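Crate swap at Karkport, November

 Old gray tubs are out, blue ones are in. 218 came off the Cattaneo truck first thing, the rest still to come. Guido Caruso signed for them and did most of the stacking, thanks Guido.

We order 351 in total. 200 for the packing side, what's left goes to returns and Flidby gets whatever we can spare. Dont take any from the returns pile without writing it on the sheet please.
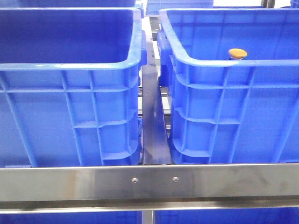

Big difference from the old ones is the ribbing. Proper grid on the walls, stepped corners, thick rounded rim you can get your fingers over. Inside walls are smooth so they rinse out fast. Handle recess molded into the side, no more rope loops.

Stations are set up for two crates side by side, steel strip in the gap, crates sit behind the bar. Keep it that way round. If one wont go in, lift it out and try again, no kicking.

Labels: Pesik sent the wrong size again, 4 rolls, too wide for the recessed panels. Right ones on order. Until then use tape and a marker, on the front, not on the rim where it just rubs off.

Old gray tubs are by the back door if anybody wants a few for the garden. Gone by end of the month.

More pics when the second load gets here, prob in the afternoon agian.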